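## Laying the bedding course

By now your sub-base should be down, compacted and left overnight, and if you have skipped ahead to this part (we all do it), please go back and check the levels first. It is much easier to put right a dip in the stone than a dip in the finished patio.

1. Set out two lengths of screed rail, parallel, and bed them on a little sand so they don't rock when you lean on them.
2. Check the fall with a long level. You want the patio to drop 15 mm for every metre, always away from the house wall.
3. Tip the Eynon bedding mix between the rails in small heaps and spread it with the back of a rake.

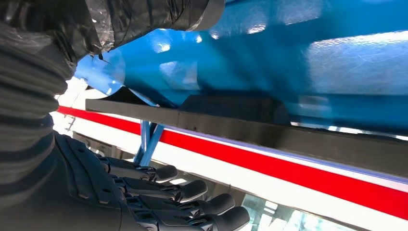
4. Draw a straight board along the rails towards you, slowly, with a gentle side-to-side wiggle. Top up any hollows and go over them again.
5. Lift the rails out and fill the grooves by hand, smoothing them off with a float.

**Note:** Only screed as much as you can cover before you stop for the day. Siwan Parry, who wrote the first version of this guide, used to say two rows at a time is plenty for a beginner, and I still think she was right.
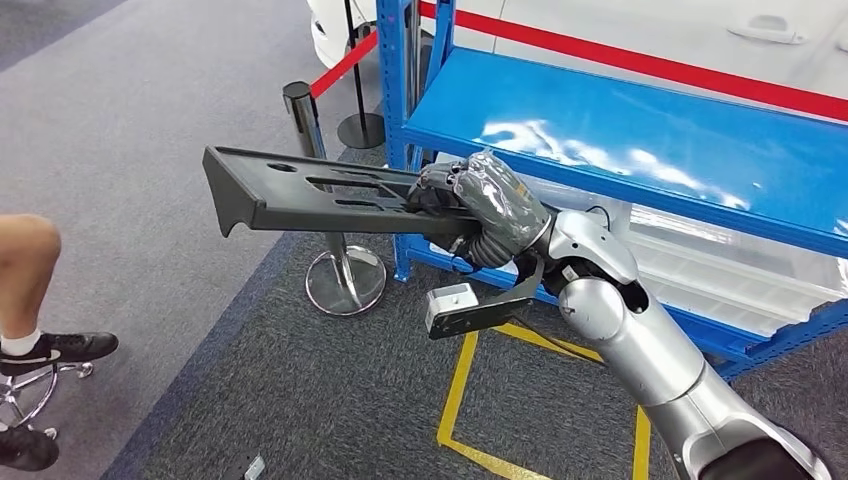
## Placing the slabs

Stesen slabs are 300 mm square, so one person can manage them happily enough - but do bend your knees, and wear proper gloves!

1. Start at the corner nearest the house and lower the first slab straight down. Try not to slide it.
2. Tap it level with a rubber mallet, working from the middle outwards.
3. Pop a spacer at each corner and carry on along the row, checking against your string line as you go.

**Caution:** Cutting slabs makes a very fine dust. Cut outdoors with water running on the blade, and wear a mask and goggles.
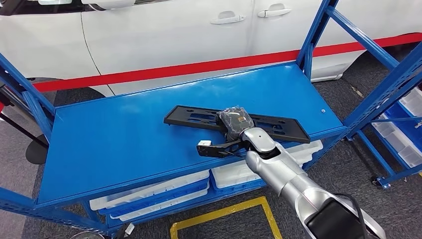 4. When the last row is in, keep everyone off (dogs too, if you can) for a full day before you brush in the jointing sand.
5. Keep a few spare slabs from the same batch, as the colour does vary a touch between deliveries.

Edging and kerbs come in the next section.

Revised 11/4/24, Eleri Probert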